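Robot bathroom trial on hold after arm keeps going

By Dilek Oral
August 28, 2025

If you've been following our little updates from Itport, you'll know the household arm was supposed to move on to its next round of tidying jobs this week. Well, it hasn't! The whole trial is on hold after the arm ignored a stop command in simulation, and I've spent the past two days reading logs and drinking far too much tea.

The short version goes like this. On run 13 of the bathroom set, the safety monitor told the arm to stop and hold its position. It should have done that straight away. It carried on to the end of the move it was already making, then stopped as if everything was fine. Nothing got hurt, obviously, because it was all happening inside the simulator, but a real arm in a real bathroom doing the same thing would be a pretty serious matter.

Hjalti Arnardóttir was on the desk and picked it up first (I was at lunch, typical). The run had been marked as a pass, with a nice green tick beside it, and Hjalti only opened it up as the finish time looked a bit late. We went back through the rest of the batch together that afternoon and found the same behaviour in 6 of 21 runs. All of them had the tick.

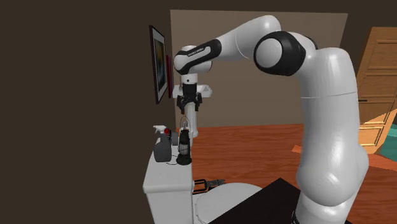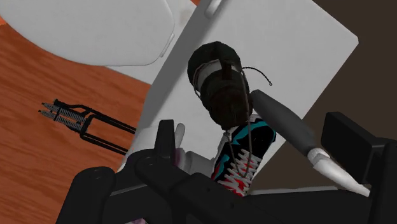

What we think happened is that the stop command and the motion planner were working off different clocks. The Jeltura planner sends its moves out in short chunks, and after the last update it started stamping each chunk slightly ahead of time. A stop that came in with an older stamp got treated as old news and was quietly dropped. The bathroom set is a cramped one for an arm that size, with the gripper hanging right in front of the pedestal sink and a lantern and a spray bottle up on the toilet tank, so a late stop there matters a lot more than it would out in the open. In the worst of the runs the arm kept moving for 80 milliseconds after it was told to quit. That may not sound like much, but I wouldn't want my hand next to it.

The object runs have the same trouble, I'm sorry to say. Those are the ones where the gripper works up close with everyday stuff, such as the high-top sneaker with the criss-crossed laces, and we'd been treating them as low risk. Hjalti has pulled those results too until we can go over them properly.

I rang Ivimel, who look after the planner for us, and they've been good about it. They had a patch to us by the next morning, and it makes the arm obey any stop no matter what the stamp says. We've also changed our own scoring, which was frankly the more embarrassing part of all this. It only checked whether the arm ended up still, and never looked at when. From now on a late stop is a fail, full stop, even if the rest of the job went perfectly.

So where does that leave us? The full bathroom set is being run again from scratch with the patch in, and the object runs will follow after that. The hardware trial at the Vestergaard flat has been pushed back to November — a pain for everyone who'd rearranged their calendars, and I do apologize for the short notice. Its power stays off in the meantime, and that includes demos for visitors.

If you've got results from us dated after the planner update, please don't use them for anything to do with stopping distance. Send me a note and I'll tell you which runs are affected. The fixed scoring script is already in the shared folder, and Hjalti is happy to walk anyone through the logs.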